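Arm tilt fault

Arm tilt fault is the name most of us use for what happens when a mobile robot with two arms loses track of which way is up. The base thinks the floor is level, the arm controller thinks something else, and the gripper sails off toward a wall or a ceiling while the planner reports that everything is fine. I've spent more of my working life on this than I ever wanted to, so I wrote the entry myself – corrections welcome, as always.

Where the name comes from

As far as I know the term started with the door-opening trials on the Sadier platform, a two-armed machine that we ran in simulation for months before anyone let it near a real handle. Izzati Sitompul wrote "arm tilt, again" in the run log so many times that it stuck. You'll also hear "Privine drift," after the Privine state estimator (the bit of software that guesses the pose of the body). I think that name is a little unfair, because the estimator was only to blame for part of it.

What goes wrong

The robot drives up to a door and reaches for the handle. Somewhere in that reach the estimate of body roll picks up an error. The controller tries to correct for a lean that doesn't exist, which creates a lean that does, and now you've got a loop feeding itself. In our set of 40 door runs, four went this way. Two of those recovered without help and two had to be stopped.

It's sneaky because the joint readings stay inside their limits the whole time, so no alarm goes off. If you're only watching numbers you'll miss it. Watch the camera views and you'll see it right away, or at least I do now!

Simulated views from the door task, with wrist views showing open grippers and a body view of the doorway: 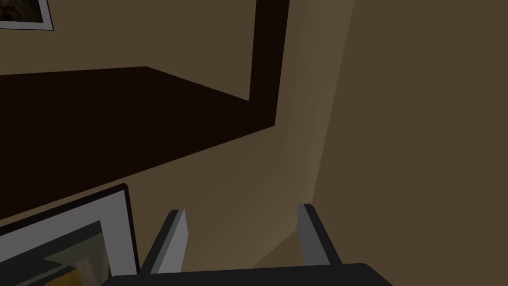
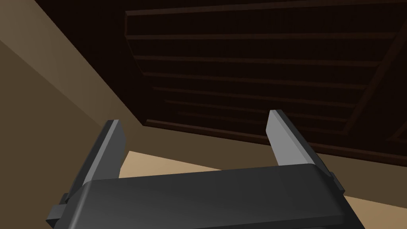
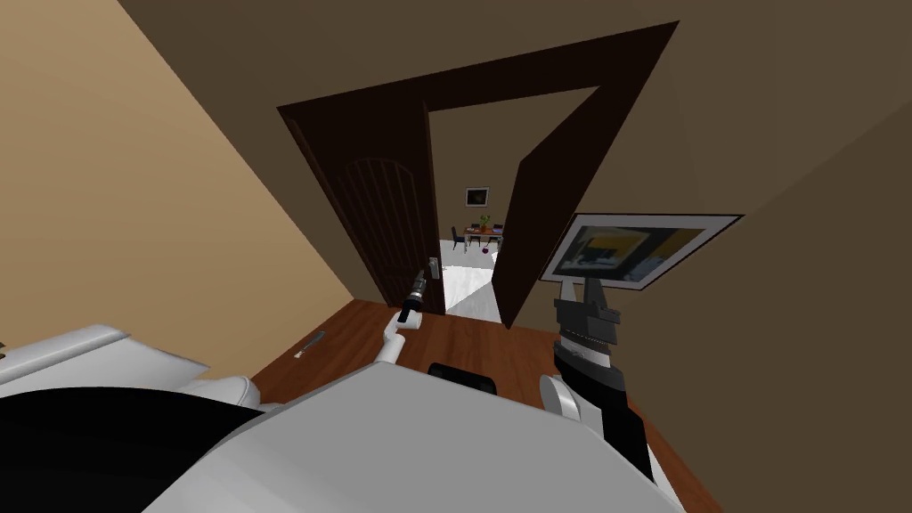
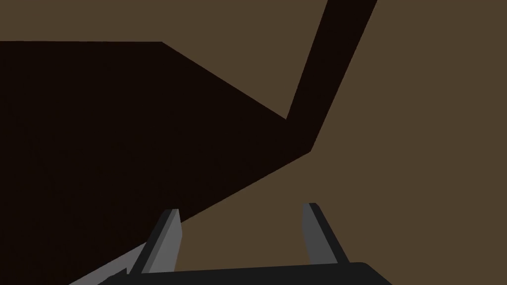

The first fix everybody tries is turning down the gain on the roll correction. I tried it too. It makes the loop slower, so the arm wanders off gently and you get to drink half a coffee before it's in trouble. Puspita Majimbun found the better answer in April, and it was kind of embarrassing: the arm controller was reading the body pose one update late. Each correction was aimed at a lean the body had already left behind. She lined up the clocks, reran the worst cases, and the wobble mostly went away.

Mostly. There's a second cause, which is contact. If a forearm brushes a door frame or a finger catches on the handle, the push goes back through the shoulder and the estimator reads it as tilt. Lining up the clocks does nothing for that. We use a check called the Panicker gate (named for the test hall where we wrote it), which ignores roll updates while the wrist force is high. It's crude and I like it a lot.

Safety

In simulation a tilted robot costs you a rerun. On hardware it's a heavy body leaning over with both arms out, so please don't wave this one off. My own rules are pretty simple: keep people out of reach of both arms, even the one that isn't doing anything, and stop the run on camera evidence even when the log looks clean. The idle arm is the one I worry about, to be honest. Operators look at the hand near the handle and forget there's another one up by the wall.

The Beltov stop (a plain tilt switch wired to the motor power) is still the best backup I've used. It doesn't ask the estimator for an opinion. Set it too tight, though, and it'll trip on every door threshold.

See also: state estimation, contact faults, door tasks

Comments

rollpitchyawn: We had the late pose thing too, on a single-arm cart. Took us weeks. Is the force limit for the Panicker gate written down anywhere?

Izzati S.: For the record, I wrote "arm tilt, again" with a lot more exclamation points.

marlow_k: Does the gate cause trouble on heavy doors? Seems like the wrist force would be high for the whole pull and you'd be running blind.

Contact the editors | Copyright, page last changed 2019-12-24 | Back to top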